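The Shared Workshop Deserves a Place in Robotics

Public discussion of automation tends to settle on two settings, the factory floor and the research laboratory. A third has grown up with much less attention. In community workshops, spare bedrooms and rented garage units, people with day jobs are building working robot stations, and the institutions that fund technical education have been slow to treat this as serious activity. They should reconsider.

The case can be made from a single build. The members' workshop at Grundstead set aside one bay last January for a tabletop manipulation station. The budget was fixed at $2,227, excluding the arm itself, which was obtained on long-term loan through Vieira, a regional equipment exchange. The money went to the table, the extrusion, the cabling, the gripper mounting and a quantity of toy food. Work took place on Monday evenings, with two members present at all times under the workshop's own safety rules.
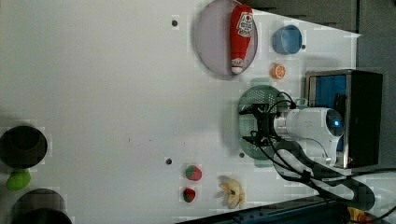
The Grundstead station, with the gripper over the colander and toy food set out on the table.

It would be easy to dismiss such a station as a hobby. The objects are toys, and the tasks are those of a child clearing up after play. Yet the difficulty of these tasks is well established among those who have attempted them. A perforated bowl with a thin rim demands a different approach from a bottle lying on its side, and a strawberry that can roll demands something else again. A builder who has spent an evening on these differences understands more about the limits of automation than a reader of any number of forecasts.

There is also the matter of what a build teaches apart from the robot. Members of the Grundstead group have had to learn how to square a frame, how to route a cable so that it does not catch when the wrist turns, and how to write a procedure that another person can follow the next week. The last of these proved the hardest. The first set of written instructions ran to many pages and was abandoned. Its replacement fits on one sheet, and it is kept at the bench.

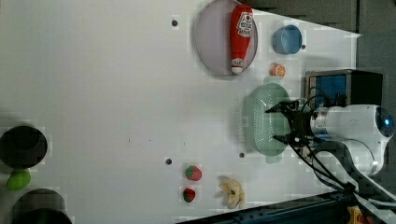 Critics raise two objections that merit a reply. The first concerns safety. A moving arm in a shared room is a hazard, and a workshop without a clear policy should not operate one. This is an argument for policy, and good policy is within the reach of a small organization. Stenside, a neighboring workshop, adopted a speed limit, a marked floor area and a mandatory induction before it allowed its own arm to be powered. None of these measures required outside expertise. They required that somebody write them down and that members agree to be bound by them.

The second objection is that amateur work duplicates what laboratories already do better. In a narrow sense this is true. A workshop will rarely match a laboratory in precision or in volume of results. But duplication has value when it takes place under ordinary conditions — uneven lighting, interrupted schedules, a table shared with the woodworking group on weekends. Methods that survive such treatment are more likely to be useful in a kitchen or a small business. Laboratories would benefit from hearing about the ones that do not survive it.

What, then, should be asked of funders? The Trumstead education fund, which supports many workshops in this region, currently accepts applications for machine tools and computers but has no category for robotics. Applicants must describe an arm as either one or the other, and reviewers are left to judge it by standards written for a lathe. A separate category, with modest awards and a simple reporting requirement, would correct this at little cost. Awards should cover fixtures, guarding and consumables as well as the headline equipment, for it is the lack of these that leaves donated machines sitting in their crates.

Workshops have obligations in return. They should publish their parts lists and their failures, keep their stations open to members who cannot program, and resist the temptation to replace a working setup whenever a newer one is announced. The Grundstead group has committed to leaving its table unchanged for two years. Other workshops considering a similar build would do well to make the same commitment before they place an order.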